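"I started with one loaf pan and a bag of rye flour," says the baker behind Tustside, the two-oven bread shop in Warnthorpe, and she's laughing before she gets to the end of it. She sold her first loaves in February. Now she bakes 123 on a busy morning!

Her starter came from a neighbor in Arruda – "it smelled like green apples, and I was hooked" – and she still feeds it by hand at 3 a.m.

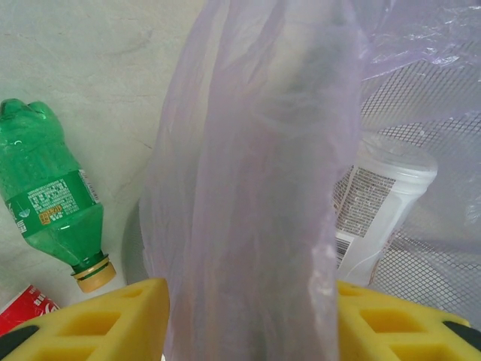 A thin plastic bag, pale lavender.

Ask her about crust and she lights up. "Bake it darker than you dare. Then give it 2 more minutes."

Next she wants to try a seeded loaf with Mokesow barley.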